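The Great Cable Drawer Cleanout

6 December 2018

I have been threatening to do this since July, and last night I finally dumped the whole drawer out and made a start. If you have ever owned a computer, a printer or a roommate, you have this drawer too.

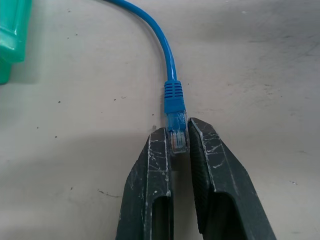 What was in there

Network cables, mostly. I pulled out 15 of them, which is silly for an apartment with one router and a desk. A few came with me from the old place on Brzozowska, a couple came in the box with things I no longer own, and the rest I can't explain at all. My brother-in-law Dariusz swears he never leaves stuff at my house. Okay, Dariusz.

The blue ones are my favorites. They've got that ribbed boot at the back of the plug, and the plug itself is clear, so you can look right in at the little gold contacts and even see a hint of the colored wires behind them. I spent way too long looking at plugs last night (my tea went cold twice).

How I sorted them

First pile was anything with a busted clip. You know the little plastic tab that makes the click when you push it in? Once that snaps off, the cable slides out of the router every time someone bumps the shelf, and I have lost enough phone calls with my mother that way. Five of those went straight into the electronics recycling bag.

Then I plugged each of the others in between the router and my laptop, turned off the wifi, and loaded a page. Slow, but kind of relaxing with the radio on! Two of them did nothing at all. One worked only if I held it at an angle, and I kept it for about a minute before I came to my senses.

So that left seven good ones. I coiled them loosely — no tight wraps around the elbow, I used to do that and they came out looking like pasta — and put a strip of masking tape on each with the length written on it. The long one is 10 meters and gets its own hook in the closet.

Where they live now

The short ones are in a shoebox on the bottom shelf, next to the light bulbs. Krystyna is getting two for her new desk, and she has already asked if I have any in green. I do not.

The drawer is so empty now that it rattles when I open it. I'm thinking tape and scissors in the front and batteries in the back, but the batteries are a whole other mess and I haven't even looked in the hall cabinet yet. Maybe this weekend, if it rains.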